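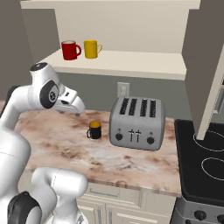 Sharing a Break Room Kitchen With the Arm

The Varar went in at our Mullton office in November, and the coffee corner has had rules ever since. Most were written by Yuto Morikawa, who used to wipe that counter himself and now supervises something that does it slower. He says the job is easier on the back and harder on the patience.

Keep mugs off the front lip of the counter. The arm comes in from the side and wants a hand's width all around.

Handles out. A mug with its handle against the wall stays where it is until a person moves it, and that person will be Yuto.

Toaster crumbs are still yours. Unplug it, let it cool, slide out the tray and tap it over the trash. Machines get the glamorous work.

Wipe marble with dish soap and warm water. Vinegar etches the stone, whoever is holding the cloth.

Don't reach past the arm for the sugar. Press pause, wait for the beep, then reach - it has all day, and it's paid accordingly.

Write down every stop on the sheet. We had 49 in the first month and 7 in the last one, mostly over spoons.

Yuto's hours stayed the same. Four of them a week now go to filling out the sheet.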